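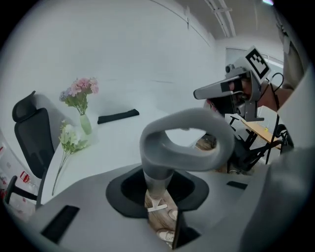 Chapter 6
Households, Income, and Spending

Every household makes economic decisions. Its members decide how much to work, what to buy, how much to save, and when to borrow. Taken one at a time, these decisions seem small. Added together, they account for the largest share of spending in most national economies.

This chapter examines how households earn and use income. It begins with the household budget, then turns to the choice between spending now and saving for later. The final section considers debt and the cost of borrowing.

Opening Case: A Budget in Masotau

A family of four in the town of Masotau has a monthly income of $2000 after taxes. Rent, food, and utilities are paid first. In May, $394 remained once these bills were settled. The parents could put the money toward a used car, add it to their savings, or replace worn furniture – but the same dollar could not serve two purposes. Economists call the value of the best choice given up the opportunity cost.

Some household goods, such as tables and vases, are used for years. These are known as durable goods. Others, such as cut flowers, are used up quickly and are classed as nondurable.
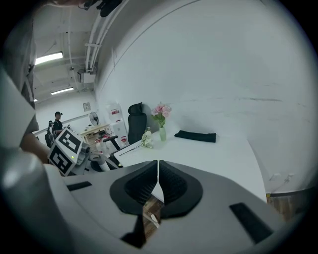
Key Terms

disposable income
durable good
nondurable good
opportunity cost

Before You Read

List the regular expenses of a household you know well. Mark those that could be delayed by a month without serious harm. Keep the list – it will be used again in Section 2, where the Masotau budget is compared with one from the port city of Zomura.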